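Wirnetti Match Ball, size 5
Code 960
In stock - ships Wednesday if ordered before 3pm

Our match ball for 11-a-side. Same one the Vivach league teams have used all season, new panel print for this year, nothing else changed.

Size 5, ages 12 and up. Textured outer, thermally bonded panels, no stitching to soak up water. Butyl bladder so it holds air between Saturdays. Comes flat, pump and needle not included (see Accessories).

Colours: white/navy, or the yellow winter version. Yellow sells out by November most years, don't hang about.

Grass and 3G both fine. Not for tarmac or the school playground - it will scuff and we wont replace it for that. Have a look at the Pravutau trainer instead, cheaper and a lot tougher, bit heavier off the foot.

Club packs
Single ball
Pack of 3, boxed
Pack of 12 with carry sack and a spare valve kit
Bigger orders, ring or email and ask for Anju Tiwari. She does the club prices and can add your badge, allow 23 days for printing. Badge artwork as a vector file please, no phone photos of the shirt.

Care
Inflate to the pressure printed by the valve. Wet the needle first, always. Wipe down with a damp cloth after a muddy game, dry indoors, not on the radiator. Let a bit of air out for the summer break.

Guarantee
One season on shape and bladder. Keep your reciept. Punctures from studs, dogs and fences not covered, sorry.

Delivery
Free on packs of 12. Singles and threes go second class unless you pick courier at checkout. Collection from the Chaturvedi Road shop, side door, ring the bell.

Returns
Unused and uninflated, 23 days. Printed balls can't come back unless we got the badge wrong.

Customers also looked at
Pravutau trainer, size 4 and 5
Double action hand pump
Corner flags, set of 4
Keeper gloves, junior

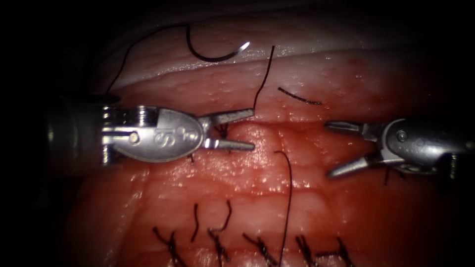

Can I mix colours in a pack of 12?

Any split you like - put the numbers in the order notes at checkout. The pack of 3 is one colour only.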